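ROB 313: Manipulation in Unstructured Settings
Handout 14: Notes on the Hollis demonstration
Instructor: Denise Ackroyd

These notes cover the visit to the Hollis lab on Tuesday, February 16, 2021. They replace the lecture for that week. Material in the sections on approach direction and grasp choice may appear in the written assignment. The section on logging is background.

1. Purpose of the visit

The lectures so far have treated grasping as a geometry problem: a known object, a known hand, a set of contact points. The Hollis group works with a tabletop setup in which the objects are ordinary household and office items and their poses are not given in advance. The visit was arranged so that you could compare the planar examples in Handouts 9 through 12 with a multi-finger hand working on real objects.

2. Setup

The software has two parts. Jarker handles perception and produces a list of candidate objects with estimated poses. Gritier takes one candidate at a time and returns a ranked list of grasps, each with an approach direction, a hand shape and a predicted margin. The two run as separate processes. If Jarker updates a pose while Gritier is ranking, the ranking is discarded and restarted. This explains the pauses several of you asked about.

Gritier samples 600 candidate grasps per object. Most are rejected at the collision check, before any force calculation is made. Order matters here: the collision check is cheap and the force calculation is not.

3. Approach direction

The power drill is the most useful object in the set for our purposes. It has a handle sized for a human hand, a heavy base and a body that extends well to one side of the grip. A grasp planned on the bounding box alone will ignore all three.
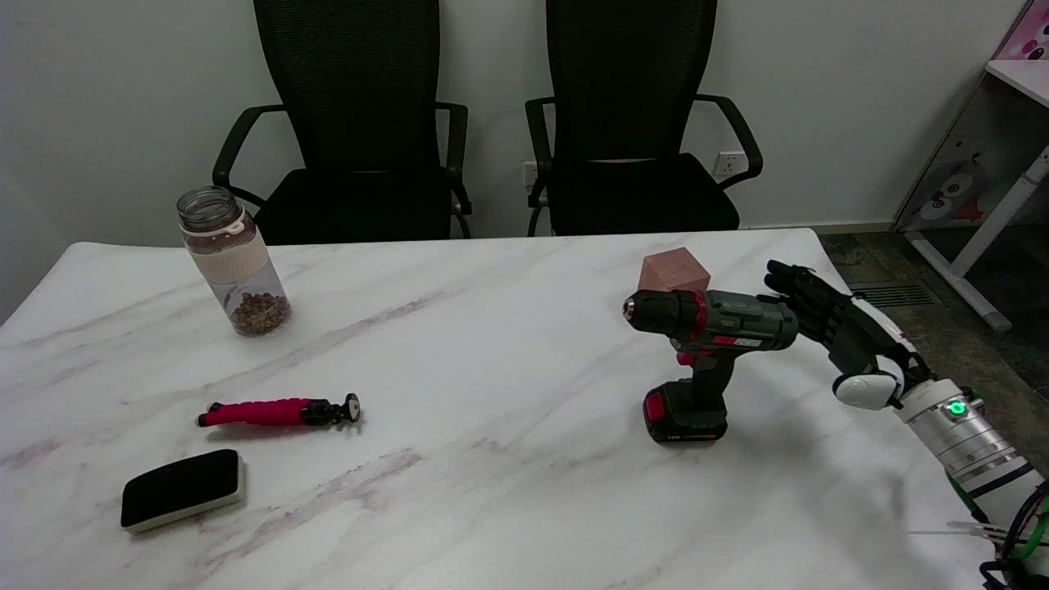
Figure 1. Hand at the back of the drill body, arm coming in from the right. Chuck points left.

Note the direction of the arm relative to the chuck. Coming from behind the body keeps the fingers clear of the chuck. The cube standing behind the drill limits the space on the far side, so a grasp that wraps the body has to account for it. In Gritier this is done by growing neighboring objects by a fixed distance before the collision check. Too large a distance rejects every grasp. Too small a distance lets the fingertips touch the neighbor.

A second point concerns transparent objects. The clear bottle is a poor target for most depth sensors, but the sleeve and the beans or seeds inside it are opaque. Jarker fits the bottle model to whatever opaque regions it finds and fills in the rest. Consider what happens to the pose estimate when the contents shift.

4. Grasp choice

Review the difference between a power grasp and a precision grasp (Handout 11). For each item below, state which you would choose and give the approach direction.

Drill, upright on its battery
Bottle, upright
Small tripod with foam-covered legs, on its side
Whiteboard eraser, felt side up
Wooden cube

For the tripod, treat the legs as a compliant bundle and the mount head as rigid. State which part you would contact and how the center of mass affects your answer.

5. Logging

The group keeps joint positions, fingertip readings and the grasp ranking for every attempt. The archive held 1825 attempts at the time of the visit. A subset in the Vostholm format is on the course page, with a short reader script. Joint angles are in radians. Timestamps come from the arm controller, so camera times must be shifted before the two are compared.

6. Assignment

Submit your answers to section 4 with one sketch per object. Label the contact points and draw the friction cone at each. Two pages maximum, excluding sketches.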